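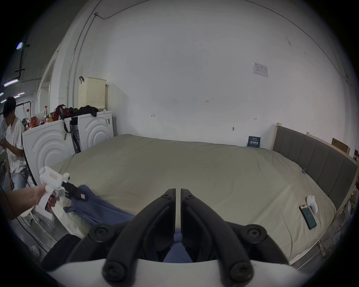 Signe Bjarnason has joined the cast of Plandon for its second season, Lanent confirmed this week. She plays Tellum, a night nurse who rents the spare room above the bakery and soon knows more about the family downstairs than they would like. Much of her story takes place in one bedroom, a plain room with an upholstered gray headboard and a khaki-gray fitted sheet on the bed, and Bjarnason says she asked for it to stay that way. "The first sketches had flowered wallpaper and lamps everywhere," she said. "She works nights. She sleeps in there and that's it."

Bjarnason is best known to viewers for the hospital drama Korletey, where she stayed for 161 episodes before leaving in August. She read for Plandon two weeks later, against around 200 other actors, and heard nothing for a month.

The series was created by Kwaku Sulemana, who wrote all of season one himself. This time he shares the work with Struan Moncrieff. Sulemana said the new season picks up the morning after the fire and that viewers will learn who called the police by the end of the second episode.

Nkrumah Arthur returns as Joseph, the baker. Rainer Harms is also back, but in a smaller part, as he was filming a movie for most of the shoot. His character will be seen in four episodes.

Season two has eight episodes, two more than last time. The first will be shown on Feb 5, 2021, with the rest following weekly. Subscribers can watch season one in full until then.

Lanent has not said whether there will be a third season. Sulemana has an outline for one and said he would want Bjarnason in it.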